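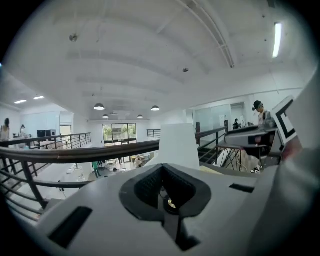 Upstairs by the railing, jaw marker in view.

April 12, 2025

Second week of collecting for Hokix. I had the hand-held gripper again and worked on the upper level, with people busy at the tables below. Lotte Declercq wants 828 good examples of picking up and setting down before June. We stood at 339 this morning and I added 18 before my first break. Three of those will probably be thrown out. I moved too fast at the start, and Lotte says the learning system copies whatever we give it, hurry included.

The cup is harder than the books. Squeeze too much and the sides give, too little and it slides. I try to close the fingers at the same speed each time and keep both markers facing out.

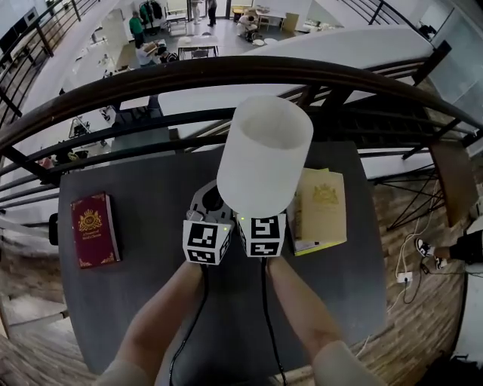

Cup between the fingers, books on the table.

Nele Timmermans goes through the recordings at Fomham and sends back a list of the bad ones. Her last list was mostly mine – wrist turned too far, marker lost. I've been holding my elbows in and it feels better, though my right thumb is sore tonight. Tomorrow I start with the books.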